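Lost and Found Gets a Blue Bowl

Jun 17, 2019

The Polville Community Hall has reopened its lost-and-found desk after a thorough tidying, and residents are invited to come in and claim what they have been doing without since January.

Graciela Acuña, who took over the desk this spring, sorted through 202 items in 4 evenings. Gloves went in one drawer and keys in another – 85 keys, none of which open anything in the building. Small boxes and other odds and ends were left for last, and are still being worked through.
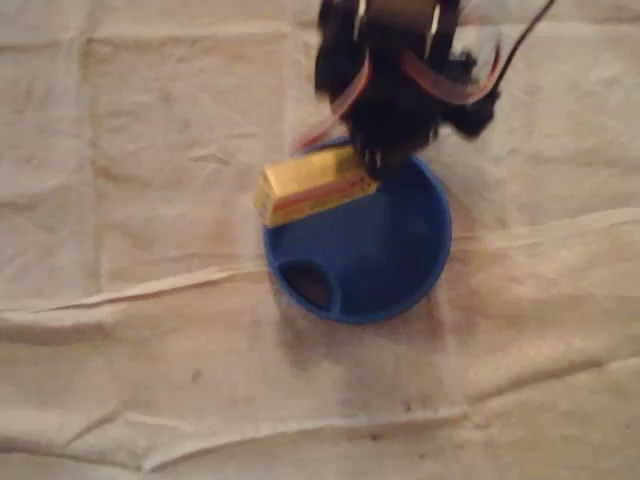

A small yellow box at the blue plastic bowl during sorting at Polville.

"I expected umbrellas," Acuña said. "I did not expect this many single earrings." She has asked that anyone claiming one bring the other along, as a courtesy.

Umbrellas did turn up, mostly the kind that fold the wrong way. Unclaimed goods will go to the Rarnevstead thrift sale at the end of summer, where several of them are believed to have been bought in the first place.

The desk is inside the main entrance. To ask about an item, call the hall at extension 1055 and be ready to describe it. "Black glove" will not be enough.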